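Brurel: a hand-typed list of pantry and household words

Last big tidy-up: March

G'day, and thanks for poking your nose in. Brurel is a plain text dataset of 3963 entries, every one of them a thing Australians write on shopping lists, stick on the fridge or scrawl on the side of a moving box. I started it for a spelling checker I was building on the side (Zimance, still half finished, please don't ask) and the list ended up being the bit people wanted.

What's in the folder

brurel.tsv is the main file. One entry per line, tab separated, UTF-8, no header row.
variants.tsv maps odd spellings back to the main entry, so "tomatoe sauce" and "tom sauce" both land on "tomato sauce".
rejects.txt is stuff I threw out. Handy if you want to argue with me.

Columns

There are 8 of them: id, entry, plural, category, region, register, source and note. Region is blank for most lines, and blank means I've heard it all over the place. If it says "Rostton" then it came from the noticeboard lists at the Rostton op shop and I haven't come across it anywhere else. Register is either "written" or "spoken", and I've been pretty loose with it, sorry!

Categories

The 11 categories are: pantry, fridge, freezer, fruit and veg, laundry, bathroom, shed, stationery, pets, kids, and odds and ends. That last one is a mess and I love it. Batteries live there, so do birthday candles, picture hooks and the little felt pads you stick under chair legs. I've gone back and forth on splitting it up and each time I've ended up making a cuppa instead.

Known problems

Capsicum is in twice (once under fruit and veg, once under pantry, for the jarred kind). Plurals for anything ending in "o" were done late one Saturday and need a proper look. "Texta" is filed under stationery with a lower case t, which a couple of people have grumbled about, but it's how folks write it on a list so it's staying put. The region column leans heavily to the south, where I live.

Also, the note column has commas and quote marks all through it. If you open the file in a spreadsheet, tell it to split on tabs only or you'll have a bad time.

Loading it

Any TSV reader will do. I use Bassi, my own little script in the tools folder, which needs 2 arguments: the path to the file and the category you're after. Leave the category off and it'll complain at you. It doesn't handle variants yet.

Licence and fixes

CC BY 4.0, so use it however you like and give the list a mention. Corrections are very welcome, especially for the shed category (I don't own a decent shed). Open an issue with the id and what you reckon it should say. One fix per issue, please, it makes my evenings much easier.
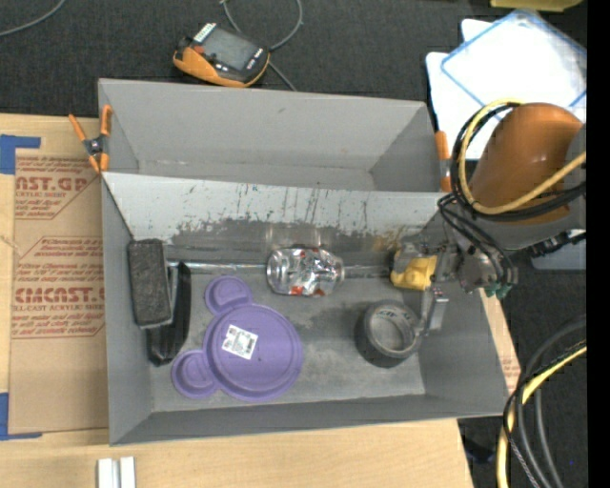

Odds and ends, in a grey two-compartment tub.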